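Ticket 3838 – Label printer drops off the network after the router change
17/08/2026
Posted by Treloar site support

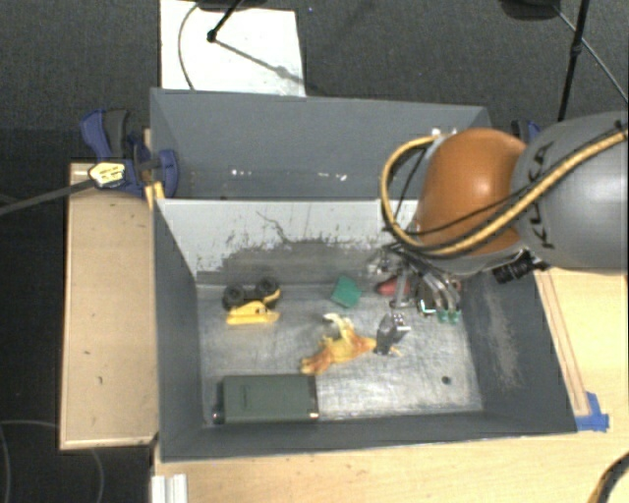 Grey divided bin on the packing room table, rear half empty.

Reported fault: the label printer in the packing room prints two or three labels, then shows as offline on every PC. Switching it off and on brings it back for 16 minutes, then it drops again. Started after the old router was swapped for the Noltau one.

Checked first: cable, wall socket, paper, ribbon. All fine. Moved the printer to port 2 on the switch, no change.

Printer settings page shows a fixed address ending in 31. The new router was handing out addresses from the same range, and the stock laptop had been given 31 as well. When the laptop woke up, the printer lost its place.

Tried:
Restarted the print queue on the Mudari PC – no change.
Reinstalled the driver – no change, and it reset the label size, so that had to be put back by hand.
Turned the laptop off – printer stayed online all morning.

Fix: reserved 31 for the printer in the router and restarted the laptop so it picked up a new address. Printed a full batch from Leleo orders with no drop.

Still open: the office PC keeps the old printer in its list and sometimes picks it as default. Removed it once and it came back after an update. Will look again in September when the PCs are due their upgrade.

Status: fixed, left open for the office PC.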